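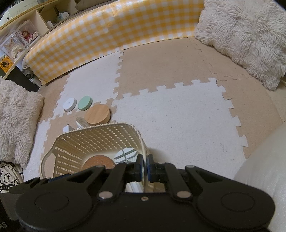 What broke in August? The grip-force limit, which a software update reset to its factory value without telling any of us.

Pause for the people who have had this happen to them. They will groan. Let them.

Slide 2. Timeline. The update goes in on a Monday. The jaws now close as hard as the motor allows. Everything gets picked up beautifully, and the success rate climbs. We congratulate ourselves in writing. (Read out the email. Yes, I sent it.)

Slide 3. Lightweight household stuff: baskets, jars, small tubs. Yareli Camacho finds 5 cracked lids in the Walden bin and asks who has been standing on them. Give her full credit here, she's in row two.

Slide 4. The fault. The Dometti controller logged a warning at every startup. We had filtered warnings out of the log, for readability.

Slide 5. What we changed. Force limit checked at power-on. No reading, no motion. Stop button moved to where an arm can reach it. Ataahua Rakena tests it every shift, with visible enjoyment.

If short on time, skip the Flirnton chart. It's a flat line and then a less flat line.

Questions. Someone will ask about fingers. No fingers were hurt. Take the next one.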